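Timelby Household Words

README and data card, version 2

Welcome, and thank you for taking the time to open this file before the big one! Timelby is a word list, or really a pile of word lists that grew together over a good many winters, of the everyday names people use for things around the house: what you call the drawer where the batteries live, what you call the end piece of a loaf, what your grandmother called the cloth she dried the dishes with. It started as a column in our little newsletter, the Astholm Reader, where Marius Bucur asked people to write in with the words they'd grown up with, and the letters kept coming long after the column had moved on to other things.

What's in it

There are 2679 entries, sent in by 300 readers. Each entry is one word or phrase as one person remembers it, so the same word can turn up many times over, and that's on purpose (please don't merge them, or at least keep a copy from before you did). The file is plain comma-separated text, UTF-8, one entry per line, with these columns:

entry_id: a number, never reused, even when an entry has been withdrawn
word: spelled the way the sender spelled it
thing: our own short label for the object or habit, in standard English
town: where the sender learned the word, which may be far from where they live now
heard_from: mother, uncle, neighbor, school and so on, blank if they didn't say
decade: when they remember hearing it
note: anything else from the letter that we had room for

How it was put together

Letters and emails were typed up by Sadao Mizuno and then read against the originals by Takeshi Okabe, mostly on Thursday evenings at Takeshi's kitchen table. Where the handwriting beat them both, the word has a question mark in square brackets after it. The labels in the "thing" column are Minoru Koyama's work, and he'd like it known that he changed his mind about "dishcloth" and "dish towel" partway through. Entries up to 271 use "dishcloth" for both. After that they're kept apart. We've talked about going back to fix the early ones and we do mean to, but the letters from that first batch are in a box at Masanobu Takagi's house and he has moved twice.

Containers gave us the most trouble of anything. One family's tray is the next family's tub, or bin, or pan, and two people from the same street will tell you with great confidence that the other one is wrong. If a letter gave us a shape or a use, we put it in the note. If it didn't, the label is simply "container, open" and you're free to make of it what you like.

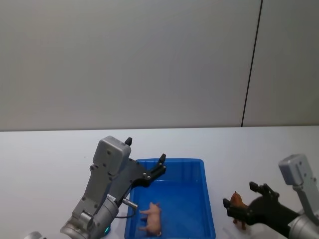
Astholm Reader, no. 14, p. 2

Tray, by the way, has one of the longest runs of notes in the whole file, and it's a lovely place to start reading if you don't have a particular question in mind. Sort by "thing" and just wander!

Known gaps

Our readers skew older, and a lot of them come from farm families, so there's plenty about canning and laundry and very little about anything you plug in. Some towns are there only through one talkative person. Please don't use the counts to say how common a word is. They tell you who wrote to us and that's all.

Names and home addresses have been taken out. If you find one we missed in a note, tell us the entry_id and we'll clear it.

Using and sharing

Use it for anything you like, in class, in print or in your own projects, as long as you credit the Timelby word list and pass this README along with it. Corrections go to Marius at the newsletter. The next update is planned for November, and new words are welcome at any time, even if you're sure somebody has sent them already.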